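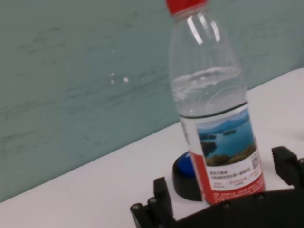 Notes for the Ivell talk – gathering examples
Speaker: Venla Seppälä, Jenamen

Opening (4 minutes)
Thank Ivell for the invitation. Say that the talk is about the dull part of robot learning, the recording. The model gets one slide at the end and I can take questions on it afterwards.

Background: we started on the Vurovness set in November. The target was 300 good examples of a single table task. We have 354 on disk, and that includes the ones I would now throw away. Come back to this.

What counts as one example
One run, start to finish, with every camera stream and the joint readings on the same clock. If a stream drops out, the run is binned. No patching.

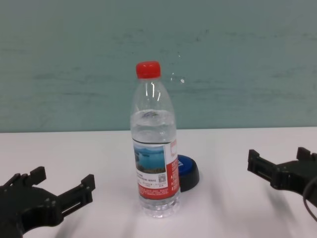 Choice of object matters more than we thought when we wrote the plan. We wanted things people would have at home, and we wanted them to be a bit awkward. A clear bottle with a red cap and a red and white label is easy to find by colour in the label and cap, and much harder in the bare plastic between them, where you see the wall through it. Water shifts as well. Ask the room who has tried clear objects – usually a few hands. Also mention that the blue-topped object behind it is partly hidden from the chest camera, and we left it like that. A model trained only on tidy layouts does badly in a kitchen.

Camera views
The chest view gives the layout and both grippers. The wrist view gives the last few centimetres. Early on we used the chest view alone and the fingers kept closing short of the object. Adding the wrist view meant more data per run and roughly twice the storage, so budget for that before you start.

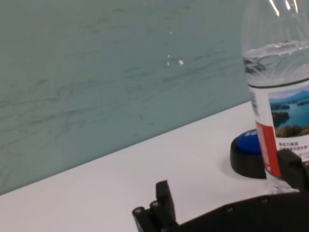
The other cost is checking. Each run is watched by 2 people before it goes in, and they mark it separately. Where they disagree, I look at it. Most disagreements were over hesitation – the operator stops, thinks, then carries on. We kept short pauses and cut the run if it was a long one.

Back to the 354. Say which ones I would drop: the first batch, before we agreed where the operator's hands should start.

Next slide: the model.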